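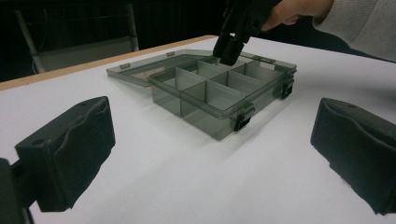

Anexo 1: caixa organizadora com a tampa aberta, seis compartimentos vazios.

Chamado 221: tampa da caixa organizadora não fica fechada
Aberto por: Daryna Hrytsenko
Local: Ellville, sala de materiais
Prioridade: baixa
Situação: resolvido

Descrição
A caixa cinza fumê das miudezas abre sozinha quando é levada na vertical. Ontem caíram arruelas de dois compartimentos e se misturaram no fundo da gaveta. As presilhas pretas encaixam, mas a de trás solta com qualquer puxão.

Daryna Hrytsenko
Esvaziei tudo e guardei as peças em saquinhos etiquetados. Eram 107 arruelas, conferidas com a lista de estoque. A caixa está na mesa branca.

Bello Ibrahim, 6 de fevereiro
Testei fechando primeiro a presilha da frente e depois a de trás: soltou. Na ordem inversa, segurou. Repeti 10 vezes em cada ordem e o resultado foi quase sempre o mesmo. Achei um resto de cola de etiqueta na borda da tampa, perto da dobradiça. Limpei com pano úmido e detergente neutro. Favor não usar álcool nesse plástico.

Daryna Hrytsenko
Depois da limpeza a tampa assenta por igual. Levei na vertical até o depósito e voltei, com peso dentro, e não abriu. As divisórias também ficaram no lugar.

Bello Ibrahim
Etiquetas novas só na lateral, nunca na borda. Se voltar a soltar, reabrir este chamado e pedir outra caixa à Sota Kaneko. Encerrado.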